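Notebook, Brerkitholm bench, 20/11/2018
Flower task, second round of demonstrations

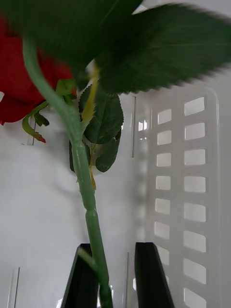
I have wanted to do stems since October, when Ivars Eglītis and I were still grinding through the block and cup episodes for Fovent. Blocks are fine. You learn a lot from blocks! But a block does the same thing every time you close on it, and a policy that has only seen blocks thinks the whole world is like that. A fake rose is a different animal. You squeeze it in one place and something else swings, the head wants to be at the bottom, and the leaves get into everything.

Task wording as we have it now: pick one flower out of the white basket by the stem, lift clear of the rim, carry it to the stand, put it in. Demonstrator drives the leader arm, wrist camera and overhead camera both record, joint positions and gripper opening go in alongside. One flower per episode, basket reshuffled in between. Eoin Mac Carthaigh wrote the session script and I'm using it as it stands, apart from the pause at the start, which I cut down (see further on).

Target for the task is 900 good episodes before we train anything we intend to take seriously. Ivars thinks 3,000 in the end, across all the flower types. I think he may be right but I would rather see what the first batch does.

On where to grip. We argued this over lunch and I want to get it down while it's fresh. My first instinct was to take the stem as high as possible, near the flower, so there's less swing. On the leader arm that feels great, you have real control of the head. But the wrist view fills up with leaf. In a high grip the big leaves come right up to the lens and smear whenever the arm moves, and the bloom slides out to the side where you only get part of it. Go low on the stem and the view opens up, you can see the stem run between the fingertips and you can see the joint where the small leaves come off. The price is that the head wags like mad on the lift.

What I settled on: grip low, in the plain length of stem below the small leaves, and lift slowly. The small leaves are a wonderful landmark. They have toothed edges and they show up crisp against the white plastic, and once I started steering by them I stopped hunting for the flower at all. I do wonder if the network will find the same trick. I would love it if it did.

Ivars raised a fair objection, that if every demonstration grips at the same height we are teaching a height. So within the low section I'm now moving it about on purpose, sometimes close under the leaves, sometimes well down. Also varying the wrist angle. The stem comes out of the fingers at a slant a lot of the time and for the first few episodes I kept correcting that to get it upright, which was pure vanity. A slanted grip that holds is a good grip. Leave it alone and go.

Basket notes. The slots in the basket wall are both a gift and a nuisance. Gift: they give the camera a regular pattern to lean on, and you can tell from how they stack up and spread how far over the arm is tilted. Nuisance: leaf tips go through them. When that happens the flower comes up partway, stops, and then lets go all at once. I had 8 of those this morning. First reaction was to throw them all out. Then I watched them back and changed my mind on most of them, because in the ones where I felt the catch, backed down a little and came up again at a different angle, that's precisely the behavior I'd like the arm to have. So:

Catch and recover by backing off: keep, tag "snag".
Catch and yank: discard.
Catch and drop, then regrasp in the same episode: keep, tag "regrasp", as long as the second grasp was deliberate.
Two flowers come up together: discard for now. Ivars wants these in a separate folder and I have no objection, we just don't have a rule yet for what "done" means.

Total discards this session: 13. Most were my own fault, hurrying.

Tagging at the time is so much better than tagging later. Eoin put the tag keys on the left pedal, one tap for snag and two for regrasp, and I'm a complete convert. With the Magsi recordings we sat there for days going through clips trying to guess what the person had meant to do. With the pedal you just know, you were the person.

The start pause. The script had the arm hang still over the basket before every episode so the cameras could settle. Good idea, too long. In the first training run on the old block data the arm learned to hover, beautifully, for ages, and then sometimes never went down at all. I've shortened it to the length of one breath and I start moving as soon as the record light is on. If the hovering comes back we'll know it's from somewhere else.

Motion blur. I went back and forth on slowing everything down to get cleaner video. Decided against. The near leaves will blur whatever we do, they are simply too close to the lens, and the arm is going to see exactly the same smear when it runs by itself. What matters is that the stuff at finger distance stays readable, and in the clips I checked the stem and the middle leaves do. If I find episodes where the fingertips themselves are mush I'll flag them, but I haven't so far.

Light is the one thing I'm a bit uneasy about. It's lovely and flat over the bench, with no hard shadows, and the white basket goes to soft grays that make the green pop. Great for getting started. But at Falholm they have windows down one whole side, and if everything we record looks like this we are going to get a nasty surprise there. I want at least one session with the side lamp on and one with the blinds open. Also a basket in another color, if anyone has one at home they can spare.

Small things, so I don't forget:

Black fingers on white plastic separate very nicely in the wrist view. Black fingers over the dark leaves, much less so. Ivars suggested a strip of pale tape on the outside of each finger. Willing to try it, but only as a separate set, I don't want to change the look of the gripper halfway through a batch.

The plastic stems are slippery. Close a touch further than feels right, then wait before lifting. My best episodes all have that little wait in them.

Stems also have a bulge partway along. Gripping just under it gives you a natural stop if the stem slides. Nice, but don't do it every time, same reason as with the height.

Reshuffling: tip the basket and shake, don't arrange. I caught myself setting the flowers out so they'd be easy to pick. They looked very pretty and it was completely useless variety.

Overhead camera had drifted slightly on its arm after the break. Tightened it and redid the calibration before going on. The episodes on either side are in separate folders, Eoin has the numbers.

Next session: side lamp, more deep grabs from the corner of the basket, and I'd like Ivars to do half the driving. His hands are quicker than mine and he goes in from the other side, so between us we should cover a lot more ground. He has also promised to fix the stand so that it stops walking across the bench when you push a stem in.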